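Section 4. Your first week with the hand-held gripper

I wrote this part of the Clindora guide for the people who'll be using the gripper every day, so I've kept the wiring and the network stuff over in Section 2. If you worked the Sidon line by hand before we switched, a lot of this will feel backwards for a shift or so. It did for me! The old job was picking and placing all day. The new one is showing the arm how you pick and place, then checking what it does with that, and the second half takes more patience than the first.

4.1 Before you pick it up

1. Sign in at the desk and take the next job card. The card tells you which tray you're on and how many passes they want.

2. Look over both finger pads. They should be clean, with the mesh texture showing all the way across. If a pad is shiny or peeling at a corner, swap it (see 4.4).

3. Open and close the gripper a few times with nothing in it. It should move smoothly and without a click.

4. Check that the marker card is standing up where the gripper camera can find it. Cards get knocked over by elbows and coffee cups, mine included.

5. Wait for the steady tone from the Twal software before you start. A broken tone means it hasn't found the marker yet – move the gripper slowly toward the card and give it a few seconds.

Note: Left-handed folks, you don't need a different unit. Change the hand setting on the sign-in page and you're good.

4.2 Recording a pass

1. Start with the gripper open, a hand's width above the table.

2. Say the job name out loud if your card has a star on it. Otherwise skip this.

3. Do the task at your normal speed. I know it's tempting to go extra slow and tidy, but the arm learns your slow version and then everyone downstream is waiting on it.

4. If you drop something, finish the pass anyway and mark it "drop" afterward. We keep those.

5. Set the gripper down between passes. It doesn't feel heavy at first, and then your wrist tells you otherwise.

CAUTION: Stop after 15 minutes and take a real break, or trade jobs with someone on checking. Our Juvovstead crew pushed through for 90 minutes back in May and three of us had sore forearms for days. The rotation on the wall is there because of that, and your lead can't ask you to skip it.

4.3 Sharing the floor

We don't have a closed-off cell for recording. People are sitting, standing and walking through while you work, and that's fine as long as you keep your own table clear and know who's behind you. 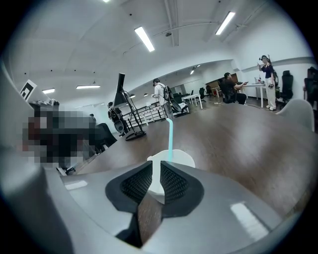
Figure 4-3. View from the gripper over the wooden table, with the finger pads in front and the open floor beyond.

1. Keep bags and cases off the recording table.

2. If someone stops to talk, put the gripper down first. Half-finished passes are a pain to sort out later.

3. Faces are blurred before anything goes to the training set. If you'd like a pass removed completely, write its number on the pink sheet and it'll be gone within 7 days.

Note: Your recordings don't go into your performance review. I asked for that in writing before I agreed to do this guide, and you'll find the letter in the back pocket of the binder.

4.4 Swapping a finger pad

1. Power off and wait for the light to go out.

2. Peel the old pad from the tip end.

3. Wipe the finger with a dry cloth and let it sit for 3 minutes.

4. Press the new pad on from the middle outward. Used pads go in the gray bin under the sign-in desk.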